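December
Gritach Laboratory for Manipulation Research, Gustitz

3. Collection of Demonstrations

3.1 Workspace and objects

All demonstrations used in this paper were gathered at a single station at the Gustitz site. The station was kept in the same layout for the full collection period, and the two arms were not moved between sessions. Objects were drawn from the Ndlovu set, which was put together for this study and contains 38 household and workshop items. The set was chosen to cover a wide spread of weight, stiffness and surface finish. Items that could spill, shatter or roll off the table without contact were left out after the pilot phase.

Each session began with a layout card. The card named the objects to be placed and gave a loose region for each one, but it did not fix an exact position or angle. Operators were asked to set objects down by hand and to avoid lining them up with the table edge. Early sessions had shown that operators tend toward tidy arrangements when left to themselves, and a policy trained on those sessions did poorly when an object was turned even slightly.
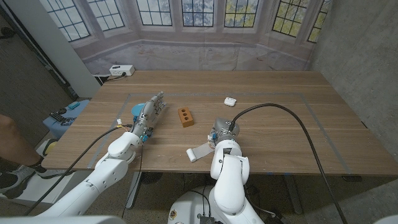 Figure 2. The collection station with objects on the table.

The two arms were given different end effectors by design. A central question of this work is whether a policy can learn to assign an object to the more suitable side, and this cannot be studied with a matched pair. Demonstrations were therefore recorded with both assignments for every object, including those where one choice is plainly worse. The jointed hand on the left arm in Figure 2 has a range of possible contacts with an object such as the brick, whose three holes may be used or ignored, while the low, flat earbud case farther back leaves far fewer options. Objects were placed within the rectangle of thin gray tape, and any episode that began with an object fully outside it was marked invalid. The printed window backdrop was kept in view for every episode reported in this section. Results with other backgrounds are given in Section 5.

3.2 Procedure

An episode started when the operator confirmed that both arms were at rest and ended when the operator released the controls. The time limit was 20 seconds for single-object tasks. Tasks that called for both arms were given twice that time. Episodes that ran over were kept in the raw data but were not used for training.

Thirteen operators took part. Each completed a practice block before recording, and practice episodes were discarded without review. Operators worked in pairs, with one person controlling the arms and the other resetting the table, and they traded roles at the midpoint of the session. No operator recorded on the same layout card more than once.

3.3 Labeling and review

Every episode was given a short written instruction after recording. Two annotators wrote instructions separately, and both versions were retained, including cases in which they named the same object differently. Disagreement about whether the task had been completed was settled by a third reader using the Fustmont review tool. Failed attempts were labeled as such and stored with the rest. Their use in training is described in Section 4.2.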